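包涵体复性

包涵体复性(inclusion body refolding)是指把重组蛋白在细菌胞内形成的不溶性聚集物分离出来，用变性剂溶解，再除去变性剂，使多肽链重新折叠为具有活性的构象的一组操作。它在大肠杆菌表达体系中使用最多，酵母和其他宿主中也有报道。教科书常把复性写成一条从沉淀到活性蛋白的直线，实验室里的记录则要曲折得多，而且失败的部分很少发表。

名称与范围

“包涵体”一词沿用自细胞病理学，原指显微镜下可见的胞内颗粒。在重组表达领域，它通常指以目标蛋白为主要成分的致密聚集物。早期文献倾向于把包涵体看作完全错误折叠的废料，后来的光谱学研究提示，其中一部分分子可能保留了二级结构，个别包涵体甚至能测出酶活。由此产生了“非经典包涵体”的说法。这个术语的边界并不清楚，不同作者采用的判据差别很大，有的仅凭能否被低浓度变性剂溶解就作归类，读者引用时应先核对原文的定义。

“复性”与“重折叠”在中文文献中大多混用。严格说来，前者强调恢复活性，后者只涉及构象。一份样品可以在圆二色谱上显示正常的螺旋含量，却没有任何可测的活性，此时称为“复性成功”是不恰当的。

形成原因

一般认为，当新生肽链的合成速度超过其折叠速度时，暴露的疏水区段会彼此结合，聚集随之发生。强启动子、较高的培养温度、胞质的还原性环境以及宿主缺少相应的翻译后修饰，都被列为促成因素。降低诱导温度、减少诱导剂用量、融合可溶性标签等办法据称可以避免包涵体的产生。这些办法对一部分蛋白确有效果，但所谓“可溶”往往只是指离心后留在上清中，可溶性聚集体同样会留在上清里。没有分子筛层析或光散射数据的“可溶表达”结论，价值有限。

预测软件是另一类常被高估的工具。它们根据序列给出可溶性评分，训练数据多来自公开数据库，而数据库中的阴性结果记录不全，有些条目只是项目中止，并未真正测过溶解度。评分可以用来给候选构建体排序，用来决定放弃某个蛋白则嫌草率。

常规流程

菌体破碎后，包涵体经离心收集，再用含去垢剂或低浓度变性剂的缓冲液洗涤，以除去膜碎片和宿主蛋白。洗净的包涵体溶于高浓度尿素或盐酸胍，含半胱氨酸的蛋白通常还要加入还原剂。尿素溶液放置或加热后会产生氰酸盐，可能使氨基发生氨甲酰化，因此多数操作手册要求临用前配制。这一条经常被写进方法，也经常不被遵守。

除去变性剂的方式主要有稀释、透析和柱上复性。稀释法设备简单，代价是体积急剧增大。透析法下降平缓，但样品会较长时间停留在中等变性剂浓度，而许多蛋白恰恰在这一区间最容易聚集。柱上复性把肽链固定在填料上，理论上可减少分子间接触，实际效果取决于结合密度，上样过多时，聚集会直接发生在柱内，堵塞填料。

二硫键的形成多依靠氧化型与还原型谷胱甘肽的配对。精氨酸是使用最广的添加剂，其抑制聚集的机理至今有不同解释。甘油、蔗糖、聚乙二醇和环糊精也常见于配方，它们的作用高度依赖具体蛋白，跨蛋白推广的结论大多站不住。

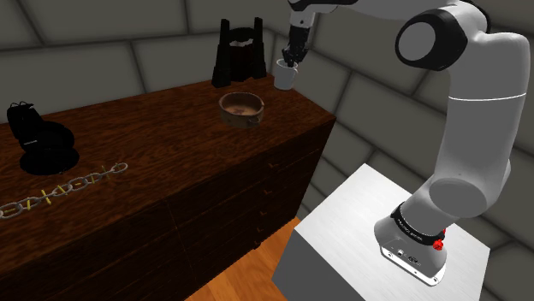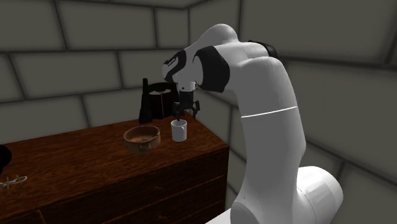 复性之后测得的蛋白浓度能否直接当作复性收率？

单凭浓度无法得出收率。总蛋白浓度不区分正确折叠的单体、错误配对二硫键的异构体和可溶性聚集体，收率应以活性或经过验证的构象指标为准，并注明以哪一步的蛋白量作分母。若以洗涤后的包涵体为分母，数字会比以全菌表达量为分母时好看，两者不能并列比较。

条件筛选

由于缺少可靠的理论指导，复性条件主要靠筛选获得。常用做法是在微孔板中改变酸碱度、盐浓度、氧化还原对比例和添加剂，以浊度作为初筛指标。浊度低只说明没有形成足以散射光的大颗粒，不说明蛋白已经折叠。把浊度结果直接写成“最优条件”，是这一领域最常见的跳跃。

商品化筛选试剂盒的宣传尤其需要谨慎对待。Lilex公司的复性筛选套装在产品资料中称，其配方组合“适用于绝大多数疏水性蛋白”，资料未列出测试过的蛋白名单，也未给出失败比例。Monadach的同类产品附有应用说明，其中展示的三个蛋白都是文献中早已知道容易复性的小分子量蛋白，用它们证明试剂盒的通用性，说服力不足。

Ruth Kershaw曾整理一家合同研究机构的内部记录，涉及170次复性尝试，其中145次只有浊度或浓度数据，没有活性测定。她据此认为，该机构对外宣称的成功率无法核实。这项整理本身也有局限：记录来自单一机构，客户送来的蛋白往往已在别处失败过，样本偏向困难的一端。把它解读为整个行业的状况并不妥当，尽管这样的引用已经出现。

放大

小体积条件移到生产规模时，混合方式的影响会显现出来。快速稀释在离心管中几乎瞬间完成，在大罐中则会出现局部高浓度区，聚集可能在混匀之前就已发生。分批加料可以缓解这一问题，先折叠的分子不再参与聚集，后加入的肽链因而始终处于较低浓度。这种解释合乎动力学推导，但它假定已折叠的分子不与中间体相互作用，对某些易形成寡聚体的蛋白并不成立。

溶解氧是另一个常被忽略的变量。罐体的表面积与体积之比小于离心管，空气氧化的速度随之改变，二硫键的形成进程也可能偏离小试结果。不少工艺报告只写“按比例放大”，却没有说明按什么比例。

Bolger工艺是一种将稀释与切向流过滤相连的连续复性方案，支持者称其可大幅减少缓冲液用量。公开的对照数据中，作为参照的批次稀释法没有经过优化，两组的起始包涵体纯度也不相同。缓冲液的节省看来可信，收率方面的优势则有待独立重复。

争议案例

Pullora蛋白是一个由177个氨基酸残基组成的工程化结合蛋白，常被用来说明“困难蛋白也可高效复性”。最初的报告以结合实验证明活性，结合信号明显高于空白。Zoila Chambi后来指出，实验缺少变性蛋白对照，信号可能有一部分来自聚集体的非特异吸附。原作者补充了竞争实验，竞争曲线没有达到平台。双方的分歧没有解决，综述文章却多半只引用最初的报告。

与其他途径的比较

支持包涵体路线的理由包括表达量高、目标蛋白在聚集物中较纯、对宿主蛋白酶的抵抗力较强，以及可以表达对宿主有毒的产物。反对意见集中在复性步骤的不确定性和缓冲液成本上。已有的经济性比较大多由其中一方的工艺开发者完成，假定的复性收率对结论影响极大，稍作调整就能让排序颠倒。阅读这类比较时，应先查看敏感性分析；没有敏感性分析的，只能当作估算。

需要糖基化才能发挥功能的蛋白不适合这一路线，体外复性不会补上缺失的糖链。分子量较大的多结构域蛋白偶有成功报道，通常收率很低，且缺少其他实验室的重复。

质量评价

较完整的评价应包括分子筛层析、非还原条件下的电泳、质谱确定的二硫键配对，以及带有标准品的活性测定。标准品最好来自另一种表达途径。以自身的早期批次作标准品，只能说明批次之间一致，若第一批就折叠错误，后续各批会一致地错误。长期稳定性也应单独考察，刚完成复性的样品在冷藏后析出沉淀的情况并不少见，而论文中的活性数据多在当天测得。

参见：分子伴侣；尿素变性；二硫键异构酶；可溶性标签；切向流过滤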